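Guest Information | Luggage and Arrivals

Frequently asked questions: leaving bags at Pallari House

Can I leave my luggage before check-in?
Yes. The luggage room opens at 8 am and check-in starts at 2 pm. Bring your bags to the front desk and you will be given a numbered tag for each one.

Is there a charge?
Storage is free on the day you arrive and the day you leave. After that it costs £2 per bag per night, paid when you collect.

Is there a size or weight limit?
We do not take single items over 30 kg. Skis, golf bags and folded pushchairs are fine. Bicycles go in the yard store on Cartwright Lane, and you will need to ask for the key.

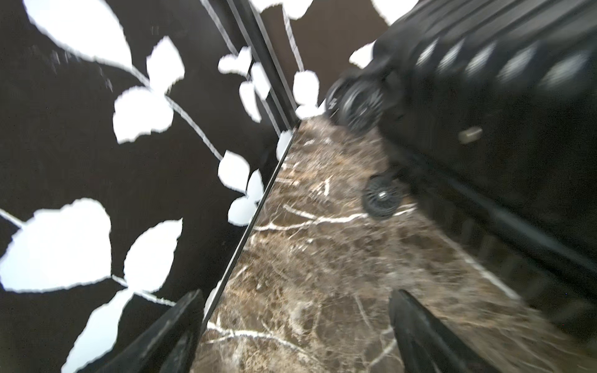

What should I keep with me?
Passports, medicines, cash, laptops and anything breakable. Our cover for a stored bag stops at £800, and it does not include jewellery or electronics.

Can somebody else collect my bag?
Only if they have the tag and you have told the desk their name. A photo of the tag on a phone is not enough.

I have lost my tag. What now?
Ask for the duty manager. You will need photo ID and will have to describe what is inside. Vaughan Gilchrist is on in the daytime and Volker Buschmann from 4 pm.

Can you send a bag on to the airport?
Yes, through Zilteo. Book by 6 pm the evening before. They do not run between Christmas and New Year, so please make other plans if you leave in late December.

How long do you keep things left behind?
16 days. Food is thrown away the same day. To ask about a lost item, ring extension 828 from any room phone or speak to the desk.

Related questions
Parking and the Cartwright Lane yard
Late check-out
Getting here from Dreltska station
Travelling with pets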